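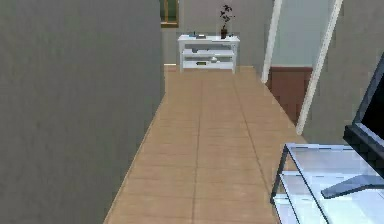
Reel Talk > Short Films > Gay Shorts

Home Reviews Shorts Features Links About

Okay, so who else has a soft spot for a coming-out story where the person coming out is somebody's dad? I watched Narnen last night (then watched it again this morning with my coffee) and I have to tell you about it!

It's a short by Vasilică Sârbu, shot in Romanian with English subtitles that come and go a bit. Our hero is a bus driver in his fifties, two years a widower, with a grown daughter who keeps trying to set him up with ladies from her office. What she doesn't know is that every Thursday he drives out to a little lake and eats lunch with a man named Grerko, who fixes boat engines and hardly says a word.

For most of the running time that's it — two guys, sandwiches, water. I loved it. There's a bit where Grerko picks the onions out of his lunch and hands them over without being asked, and I swear it's more romantic than any kiss I've seen this year.

The daughter finds out, of course. I won't spoil how, but I did want her scene to go on longer. She gets maybe four lines and then we're back at the lake, and I was left wondering what she made of it all. The music gets a little syrupy there too.

I found it through the Whitfield shorts channel, which only has 300 subscribers and deserves way more. Last I looked, the film was up to 3,142 views, and I'm responsible for at least two of those. If you liked Barnex, the swimming one I wrote up in April, give this a try. The ending is quieter and I think I like it better, though my sister disagrees and will probably say so in the comments.

Next up is a feature, if I can stay awake for it!

Posted Wednesday, August 23, 2023

Contact | Copyright Reel Talk | Back to top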